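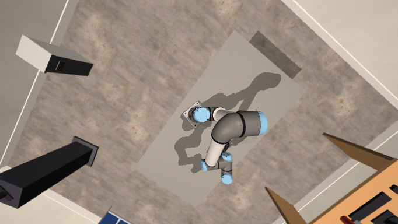
Mesa de trabajo Altance
Ref. 1188
Fabricante: Doherty
Precio: 292 € (IVA incluido, portes aparte)
Disponibilidad: en almacén, Ukville

La Altance es una mesa rectangular para talleres, aulas de manualidades, salas de corte y almacenes pequeños. Se vende como mesa suelta o como parte de una línea de mesas unidas por el lado corto. El tablero tiene acabado mate para evitar reflejos bajo luz de techo y se limpia con un paño húmedo y jabón neutro.

La compran sobre todo talleres de costura y de encuadernación, que necesitan una superficie lisa en la que deslizar tela, papel o cartón sin enganches. También se usa para preparar pedidos, clasificar correo o montar maquetas. No está pensada para soldadura, para golpe continuo ni para exteriores.

Tablero
El tablero se sirve en una sola pieza, sin junta central. Los cantos vienen ya rematados de fábrica. El acabado de serie es gris claro. En blanco y en arena se fabrica bajo pedido, con el mismo precio y un plazo mayor.

Se puede taladrar para fijar un tornillo de banco, una lámpara de brazo o una guillotina. Antes de hacerlo conviene marcar por debajo la posición de los travesaños, porque el taladro no debe atravesarlos. Los agujeros hechos por el cliente no anulan la garantía de la estructura, pero sí la del tablero.

Estructura
Bastidor de acero pintado, con patas atornilladas y tacos niveladores en los extremos. Los niveladores corrigen desniveles pequeños del suelo. Si el suelo es muy irregular – solera vieja, baldosa levantada – recomendamos calzar primero las patas y usar el nivelador solo para el ajuste final.

La mesa montada pesa 47 kg. Para darle la vuelta durante el montaje hacen falta dos personas.
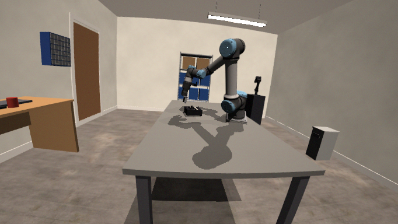

Mesa larga de color gris en una sala con estantería al fondo.

Contenido de la caja
Tablero
Cuatro patas
Dos travesaños largos y dos cortos
Cuatro tacos niveladores
Bolsa de tornillería y llave Allen
Hoja de montaje

Montaje
El tablero se apoya boca abajo sobre una manta o sobre el propio cartón del embalaje. Se presentan los travesaños, se ponen todos los tornillos a mano y no se aprietan hasta que las cuatro patas estén en su sitio. Después se da la vuelta a la mesa, se coloca en su lugar definitivo y se regulan los tacos con un nivel de burbuja.

A las pocas semanas de uso es normal que haya que repasar el apriete de las patas.

Unión de varias mesas
Para poner mesas en línea se necesita el juego de unión Plirkudwood, que se vende por separado. Cada juego lleva dos pletinas y 8 tornillos, y sirve para una sola unión. Las pletinas van por debajo y no asoman por el lateral. Las mesas tienen que estar niveladas una por una antes de unirlas; si se hace al revés queda un escalón en la junta que luego es difícil de quitar.

El juego no es compatible con las mesas Altance anteriores al cambio de bastidor de febrero. Si tiene dudas sobre cuál es la suya, mire la etiqueta pegada bajo el tablero: las nuevas llevan el número de referencia completo, las antiguas solo el nombre del modelo.

Limpieza
Paño húmedo y jabón neutro para el uso diario. Los restos de cola blanca se quitan con agua templada y una espátula de plástico. No use estropajo metálico, disolvente ni productos con cera, que dejan brillos en el acabado mate. La tinta de rotulador permanente puede dejar marca aunque se limpie enseguida.

Para cortar con cúter hay que poner siempre una base de corte. El tablero se raya con la cuchilla y las rayas no tienen arreglo.

Accesorios
Juego de unión Plirkudwood
Cajón colgante con cerradura
Balda inferior
Juego de ruedas con freno (sustituye a los tacos niveladores)
Regleta de enchufes para canto

La balda inferior y el cajón se pueden montar a la vez. Con las ruedas puestas, la mesa gana altura y no puede unirse a otra que lleve tacos.

Envío y devoluciones
La mesa sale en un solo bulto desde Ukville y se entrega a pie de calle. La subida a piso o la entrada hasta el interior del local se contratan al hacer el pedido, no en el momento de la entrega. Revise el cartón antes de firmar el albarán y anote cualquier golpe, sobre todo en las esquinas.

Se admiten devoluciones de mesas sin montar y con su embalaje. Los tableros en blanco y en arena, al fabricarse por encargo, no se pueden devolver salvo defecto.

El almacén permanecerá cerrado el sábado 19 de agosto por inventario. Los pedidos recibidos ese día se preparan el siguiente día laborable.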